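The night shift at Utura started at ten, and by ten past Janaka Thambiah had his jacket over the back of the chair and both screens on. In November the heating in the old part of the building went off at nine. He kept a blanket in the bottom drawer.

He had been a door man before this. For eleven years he had driven a van for Sutherland, rehanging doors in other people's houses, planing the bottoms, shimming the hinges. When Sutherland cut the carpentry side he had answered a notice that asked for people with household trade experience, no computer skills required. Now he sat in a chair and watched a robot in a simulated house and said whether what it did was right.

They paid him by the shift, but the shift had a number attached to it. In the summer the number was 1000 clips. Then it went to 1075, and the software they called Festa started sorting the easy ones out before they reached him. What was left was the stuff it couldn't settle. He had less to look at and it took longer.

Agnes MacRitchie had the desk across from his. She had worked the front counter at Fumomport until they put in the kiosks, and she typed faster than anyone on the floor. There had been 52 reviewers in the spring. Tonight there were five, spread out so that each had a row.

"You got the house again?" she asked.

"House again."

He opened the next batch.

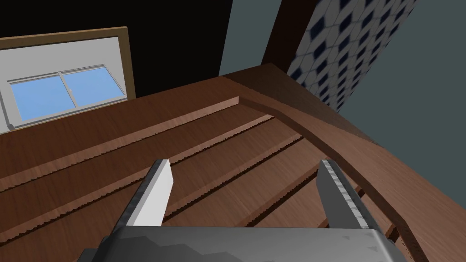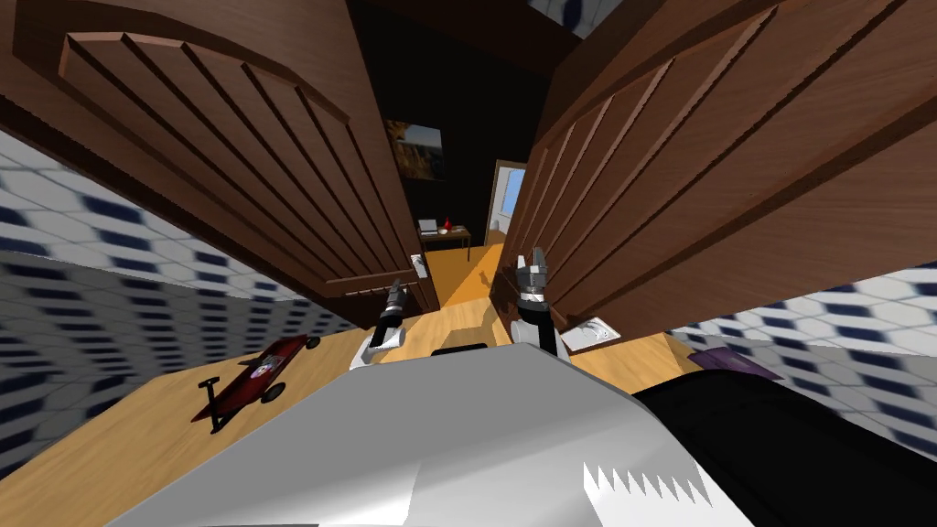

He went back and forth between the two views for a while. Then he wrote in the notes box, "Doors are open. Look at the grippers before you pass it." He had written some version of that note all week. Festa took the notes at the end of each shift and used them to sort the next night's work, and he had noticed that his wording was coming back to him in the suggested comments. The week before, it had offered him "check the swing side first." He was sure he was the only one in the building who said it that way.

He mentioned it to Agnes at the break. They stood by the machine in the hall with their coats on.

Agnes told him it had been doing the same with hers since September, and she had stopped writing anything she'd mind losing. At the counter it had gone the same way, she told him. They had asked her to talk through a return out loud while a man with a tablet took it down, and she had been flattered, and had given him all of it, even the part about how you let an angry customer finish.

"Did they use that?" Janaka asked.

"There's a pause in it now. On the kiosk. You press 'other problem' and it waits."

He drank the rest of his coffee. He thought about the boy he had trained at Sutherland in his last year there, who could never feel when a hinge was binding until Janaka put the boy's hand flat on the door and moved it for him. That had taken a month. There was no box for it on the form.

Back at the desk he had a clip on hold and a comment already filled in, grayed out, waiting for him to accept it. It was a good comment. He read it twice, deleted it, and typed "Pass." Then he sat looking at the word — it was the right answer, it just wasn't much of one.

A message came up from the day lead asking if he could do six nights next week in place of four. Two of the others were leaving. He wrote back that he could do five.

Agnes was typing. Down the hall the coffee machine ran its rinse cycle. He pulled the blanket out of the drawer, put it over his knees, and opened the next one.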